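Preguntas que me hacéis sobre el dormitorio pequeño (y mis respuestas, un poco largas)
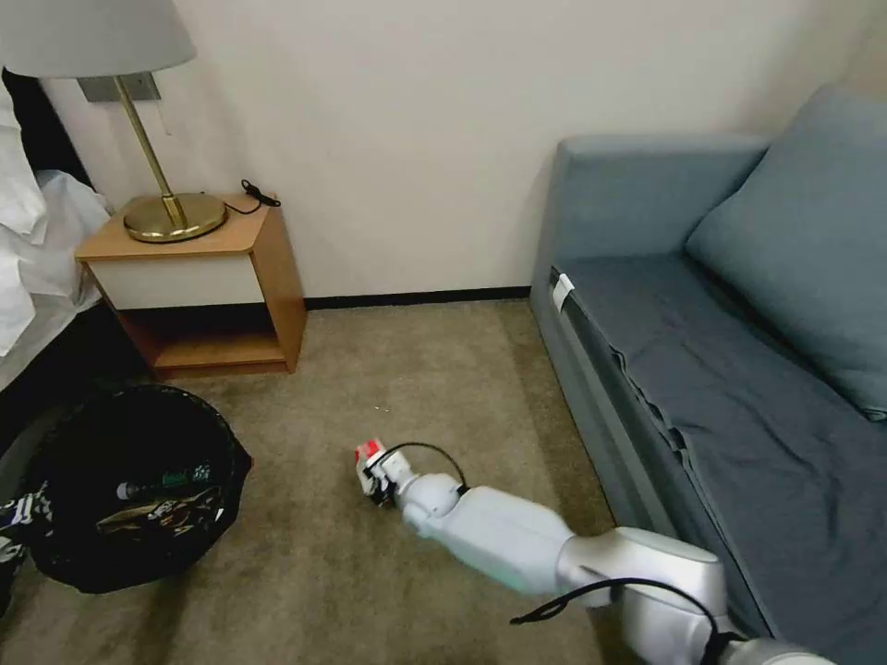
Desde que conté que por fin me había puesto con el cuarto de invitados me llegan siempre las mismas dudas, así que las junto en una página y así no os contesto a medias por correo. No soy decoradora ni nada parecido, solo una persona que ha cambiado los muebles de sitio demasiadas veces.

¿Por qué pusiste la mesilla pegada a la cama y no centrada en la pared?

Porque la tuve centrada un invierno entero y fue un desastre. Cada vez que alguien quería dejar las gafas de noche tenía que medio levantarse. Ahora alargas la mano y ya está. Se ve menos simétrico, sí, pero se duerme mejor.

¿De dónde es la mesilla?

De una tienda de segunda mano de Plellcombe. El modelo se llama Skurneo, o eso ponía en la etiqueta, y me costó menos de lo que pensaba gastarme en la lámpara. Me gustó por el tono de la madera, que tira a naranja y alegra bastante una pared tan sosa.

El cajón no lleva tirador, ¿no es incómodo?

Los dos primeros días, muchísimo. Luego te acostumbras a abrirlo por el borde. Estuve a punto de ponerle uno de latón a juego con el pie de la lámpara, llegué a tener el taladro en la mano y todo, pero me dio miedo estropear el frente. Si lo hacéis vosotras, medid tres veces y poned cinta de pintor antes de agujerear, ¡que salta el acabado enseguida!

¿Qué guardas en el hueco de abajo?

Nada, cuando no hay visitas. Lo dejo libre a propósito para que quien venga ponga su libro, su neceser o lo que traiga. Antes lo tenía lleno de revistas mías y me daba apuro cada vez que llegaba alguien.

¿La lámpara no es muy grande para una mesilla así?

Un poco sí - la base redonda ocupa casi todo el fondo del tablero. Pero la pantalla gris clara da una luz muy agradable para leer y no la cambio. Lo que sí os digo es que midáis la base antes de comprar, que en las fichas de las tiendas a veces solo viene la altura y luego no queda sitio ni para un vaso.

¿Cómo escondes los cables?

Mal. Lo he intentado con clips adhesivos (se despegan), con una caja (abulta) y con una goma de pelo, que sigue siendo mi favorita. El cable negro que anda por encima de la mesilla acaba siempre hecho un rizo junto a la esquina y ya me he rendido. Si tenéis un truco que dure más de una semana, escribidme, por favor.

¿Para qué es el cesto negro redondo?

Para la manta de más y los cojines que sobran al acostarse. Lo tengo en el suelo delante de la cama y mesilla, y de todo lo que hay en el cuarto es lo que más uso. Busqué uno bien ancho, que en los estrechos la manta asoma siempre por arriba.

¿Y el sofá? ¿Cabe de verdad?

Cabe porque el cuarto tiene una esquina muy agradecida. El sofá azul grisáceo vino de casa de mi hermana y al principio pensaba venderlo, pero con una moqueta tan marrón hacía falta algo frío al lado. Entre el brazo y la mesilla procuro dejar paso para la aspiradora.

¿No vas a colgar nada en la pared?

Llevo desde octubre diciendo que sí. Tengo una lámina de Tillimcombe guardada en el armario, preciosa, y no me decido. Cada vez que miro la pared lisa me da una paz tremenda y la vuelvo a guardar.

¿Haces la cama todos los días?

No. La ropa blanca se arruga con mirarla y a mí la plancha me da mucha pereza. Cuando viene gente la estiro bien y remeto las esquinas; el resto del tiempo se queda como se queda.

¿Cuánto te has gastado en total?

Menos de 200 euros, sin contar el colchón, que ya lo tenía. La mayor parte se fue en la lámpara.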